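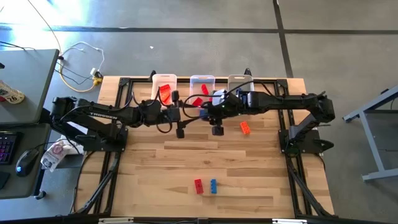 Oferta de empleo: auxiliar de clasificación de piezas de construcción de juguete

Publicado el 29 de octubre de 2025
Empresa: Nolholm
Lugar de trabajo: nave de Turcotte, planta baja
Jornada: parcial, de mañana
Vacantes: 2

Nolholm compra, limpia, clasifica y vuelve a poner en circulación piezas de construcción de segunda mano. Recibimos lotes mezclados de particulares, ludotecas y colegios, y los devolvemos al mercado separados por color y por forma, en bolsas o en cajas. Buscamos dos personas para la sección de clasificación.

Qué se hace en el puesto

El trabajo se realiza en mesa. Los bloques llegan ya lavados y secos desde la sala contigua. La persona auxiliar extiende una parte del lote sobre el tablero, retira lo que no corresponde (ruedas sueltas, canicas, gomas del pelo, piezas de otras marcas) y reparte el resto en los cubos de plástico transparente. El primer reparto es por color. El segundo, por tamaño, se hace en otra mesa y con otros recipientes.

Las piezas con marcas de dientes, grietas o tacos deformados se apartan. No se tiran: van a una caja aparte que revisa la persona responsable de turno. Los tonos dudosos, sobre todo entre el rojo y el naranja, se comprueban con la carta de colores que hay en cada puesto. Un rojo descolorido por el sol sigue siendo rojo a efectos de clasificación, pero se embolsa como segunda calidad.

Cuando un cubo está listo se pesa, se etiqueta y se lleva a la estantería de embolsado. La bolsa estándar es de 100 piezas. En un mes normal la sección prepara unas 4.000 bolsas, con más carga de trabajo antes de Navidad y en junio, cuando las ludotecas renuevan material.

Otras tareas:

Vaciar y limpiar los cubos al cambiar de lote.
Anotar en la hoja el número de lote, la hora de inicio y la hora de cierre.
Dejar el tablero despejado al terminar el turno.
Ayudar en la recepción de cajas cuando falte personal.

Qué pedimos

Buena distinción de los colores. Se hace una prueba breve el día de la entrevista.
Capacidad para mantener la atención en una tarea repetitiva.
Español suficiente para leer las hojas de lote y dejar notas al turno siguiente.
Puntualidad.

No se exige titulación ni experiencia. Se valorará haber trabajado en almacén, en una juguetería o en un taller de reparación, y también conocer los sistemas de piezas más habituales. Quien no los conozca los aprenderá durante las primeras semanas.

El puesto se puede desempeñar sentado o de pie. Hay sillas regulables y alfombrillas para quien prefiera estar de pie. Las cajas de entrada se mueven con carretilla, aunque alguna vez hay que levantar un cubo lleno.

Qué ofrecemos

Contrato de 9 meses con periodo de prueba y posibilidad de continuar.
Salario según convenio, con pagas prorrateadas.
Formación inicial pagada, a cargo de Zihan Guo, responsable de clasificación.
Descanso retribuido a media mañana. Hay cocina con microondas y nevera.
Ropa de trabajo y guantes finos para quien los quiera.
Descuento para empleados en las bolsas de la marca Ilby, nuestra línea de piezas revisadas.

La nave tiene calefacción. El ruido viene sobre todo de la sala de lavado y baja mucho con la puerta cerrada. Se puede escuchar música con un solo auricular.

Cómo es la selección

Primero se revisan las solicitudes. Después hay una entrevista corta en la nave con Lorne Gill, encargado de personal, seguida de una prueba práctica: un lote pequeño mezclado, varios cubos y la carta de colores. En la prueba cuenta más no equivocarse que ir deprisa. Se comunica el resultado por teléfono a todas las personas que hayan hecho la entrevista, también a las no seleccionadas.

Cómo presentarse

Hay que enviar el currículum y unas líneas con la disponibilidad horaria a través del formulario de empleo de la web de Nolholm, indicando en el asunto "Clasificación Turcotte". También se puede dejar en papel en la recepción de la nave, en horario de mañana. No hace falta foto ni carta de recomendación.

El transporte de los lotes lo lleva Cliltier, que gestiona sus propias contrataciones. Las solicitudes para conductor o mozo de reparto deben dirigirse a ellos.

El plazo queda abierto hasta cubrir las vacantes. La incorporación es inmediata.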